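Setting up the Kenov rig, again

Gert Mabuza reckons the glove rig at Divdale can be ready in five minutes. I've set it up 16 times since September and never come close. The test task is scribbling on lined paper with a coloured pencil, and the sales pitch makes it sound like the rig barely needs looking after. I have my doubts.

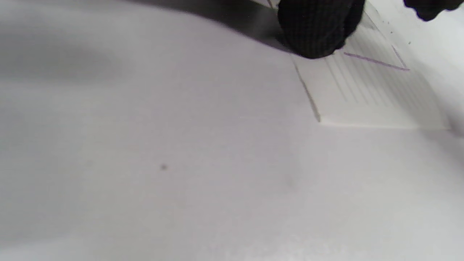 Do you have to redo the tracking every morning?

The manual says once a week is plenty. I do it every morning anyway, and again after anyone has moved a bracket.

My order for the rest:

1. Gloves on first, then controllers. Snug up the straps, then try to twist each controller by hand. If it shifts at all, start over.
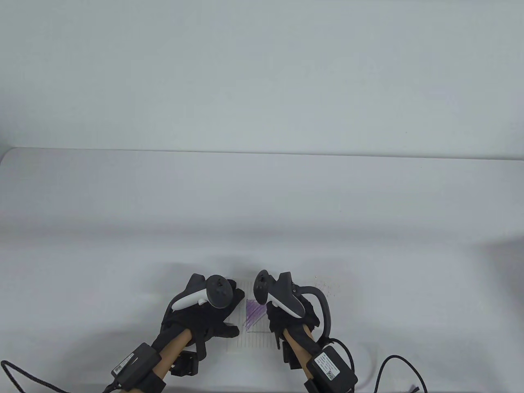 2. Short trial on the paper, both hands working close together. Long sweeping moves in the air look great and tell you very little.

Calibration drift is my main gripe. The software gives you a green tick whether the mount is solid or just nearly solid, so I trust a pencil more. Purple on white shows up well, and with one glove at the corner of the sheet and the pencil in the other, I can compare the strokes with the ruled lines. A log file never showed me that much.
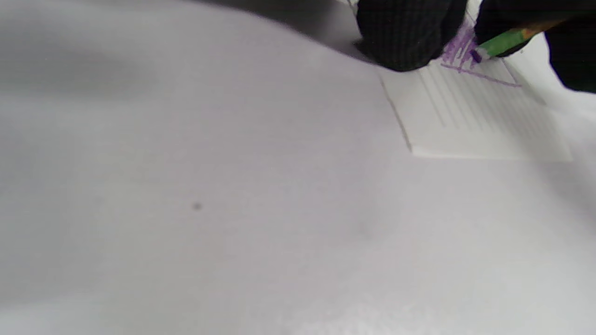
Brackets are where I'd spend the money. A screw backs out half a turn and the whole offset is rubbish. I check them before every run now, then look at where the cables go, those black ones looping off the modules especially.
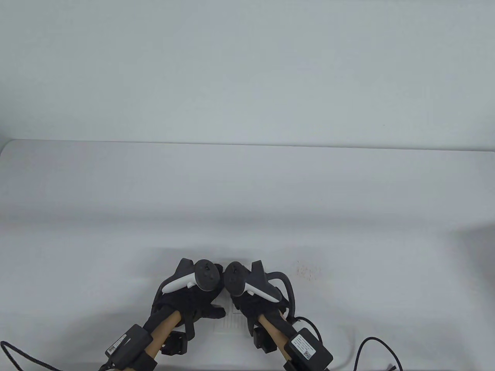 What I'd change

Better cable clips, for a start. Arruda sells a set for 545, which seems a lot for clips, and I'm not convinced they'd last the winter.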